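The Friday Loaf

It's been a long, wet April and I've baked my way through most of it. I told myself at the start of the year that I'd learn to make a proper braided bread, the sort my favourite bakery, Domański, used to put out on the counter on Friday mornings before it closed up shop. I still miss that place more than a grown adult should miss a bakery. The smell reached you half a block away, and if you got there after nine you were out of luck!

So I've been trying to make my own. The first few were sad, I'll admit. I was rushing the second rise (I rush everything, ask my family) and the strands split along the sides in the oven, so they came out looking like old rope. They tasted fine with enough butter, mind you, and there wasn't a crumb left by supper.

What finally helped was slowing down and weighing things. I'd always been a cup-and-spoon sort of baker, like my mum and her mum before her, and I resisted the scale for years out of pure stubbornness. Now I put 535 grams of flour in the big bowl and 300 of lukewarm milk in the jug, and the dough behaves the same way every week. A bit of honey, an egg, a good knob of soft butter, yeast, salt. I knead it by hand while the radio's on, and I've come to look forward to that part all week long.
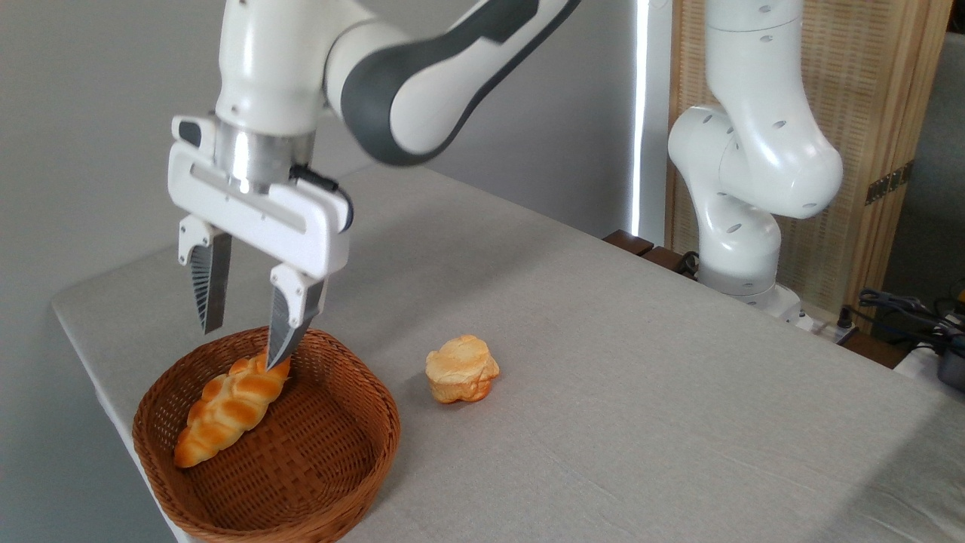
A braided roll in the wicker basket.

Shaping is where I get fussy. If you make rolls instead of one big loaf, each one wants its own little set of strands, and they need to rest before you roll them out or they'll spring right back at you like elastic. I give mine some 30 minutes under a tea towel, put the kettle on, and try very hard to leave them alone. Pinch the ends together well and tuck them under. I start my braid from the middle on a big loaf and from the top on the small ones, for no better reason than habit.

The other thing I've fallen for is baskets, and I blame the flea market in the Nasovar hall for that. There's a stall at the back with nothing but old wicker, and I came home with one for 5 dollars that needed only a scrub and an afternoon by the window. Bread looks so much happier in a basket than on a plate, don't you think? Line it with a cloth if the rolls are still warm, or the bottoms go a bit soft. I now own more baskets than I have shelves for, and there's been some talk at home about where they're all supposed to live.

As for keeping them, a braided roll is at its best the day it's baked and very good toasted the day after. Past that I slice whatever's left and freeze it for French toast, with maple syrup and the last of the frozen blueberries. The grey mornings are a good deal easier to get out of bed for when you know that's in the freezer.

Next I want to try a version with cardamom, which a few of you have written to me about over the winter. If you've got a favourite, leave it in the comments with the amount of spice you use, and tell me whether you grind your own. I've got a jar of pods in the cupboard waiting.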